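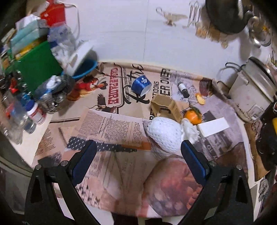
*The table with its newspaper-print cloth, a mandarin, and a whole lot of everything else*

I love a busy tablecloth. Mine is beige and brown with red bits, printed all over with headlines and columns and little drawings, and it hides coffee rings better than anything I've ever owned. The trouble is that it hides everything else too! Put a real sheet of newspaper down on top of it and you've got two layers of print and no idea which one you can throw away. So most of my table tips come from living with this cloth, and you can take or leave them depending on how loud yours is.

## Clear by color, then by size

On a plain table you can see the small stuff. On a printed one you can't, so I go after it by color. White things first: tissues, wrappers, bottle caps, anything box-shaped. Then the bright things, then brown, and brown is where you really have to slow down (a small paper bag or a little brush will sit there blending in for a week). After that I run my flat hand over the whole cloth and feel for whatever I missed. I once found an earring that way, two months after I'd given up on it.

Lift any real newspaper straight up by two corners and tip it into the recycling, but give it a shake over the table before you do. Coupons, pens and rubber bands love to slide underneath.

## Peel

Citrus peel is the one thing I don't leave until later. It dries on the cloth, curls up, and leaves an oily patch that grabs dust. If you catch it fresh, a damp rag is plenty. If you don't, put one drop of dish soap on a wet fingertip, rub it in a small circle, and wipe twice with clean water.

Save the good pieces, though! I dry mine on a rack over the stove for a day or so and keep them in a jar for tea. Mandarins that come with the leaf on, I leave the leaf on, mainly for looks. They last longer in a bowl with some air around them than in a closed bag.

## The mesh sleeves

You know those white stretchy nets that go over round things to keep them from getting knocked? Don't toss them. I keep a handful in a drawer and they work for:

- Christmas balls and other round breakables
- a padded sock for a glass going into a picnic basket
- scrubbing potatoes, bunched up in your palm
- the neck of an oil bottle, to catch the drip

That last one came from Aurelio Meléndez at the hardware store in Ventura, who sold me a funnel and then talked me out of needing it. I took the funnel home anyway.

## Cups and little bottles

Small cups that aren't in use go upright on a tray or back on the shelf. On their sides they roll, and a soft cloth won't stop them. For little bottles I've got a shallow tin, the kind cookies come in, and the rule is that the caps get tightened before anything goes in. Vinegar, vanilla, food coloring, it all lives in there. If you can't read what's on the label anymore, it's time to say goodbye to it.

## Boxes and the plastic bag mountain

Every table I've had has grown a pile on one side. Boxes stacked on boxes, with clear bags stuffed in between to fill the gaps. It looks like storage and it really isn't.

I take the bags out first. Flatten them, fold in thirds lengthwise, fold in thirds again, and tuck the end in. I got 65 of them into one shoebox last April and I'm still a bit proud. Any bag with crumbs or a tear goes out.

Then open every box. Every single one! I find an empty one nearly every time. The ones that stay get turned so I can read the side, with the widest at the bottom, and nothing goes on top of a container without a tight lid. I write what's in there on a strip of masking tape. My Vamine tape lifts cleanly off cardboard, but it leaves a little gum on plastic, so for tubs I use a grease pencil.

## Washing the cloth

If yours is the wipe-clean kind, warm water and a soft sponge, and go easy on the red parts. I used a cream cleaner once and a headline came away on the sponge. For fabric ones, cold wash, inside out, and hang it in the shade. Never iron over the print without a dish towel in between.

Fold lines bother me more than stains do, so I roll mine around a long cardboard tube when it's not out. A wrapping paper tube is a bit short for a big cloth, but 2 of them taped end to end will do it. Stand it behind a door, ribbon around the middle, and next time it goes on the table nice and flat.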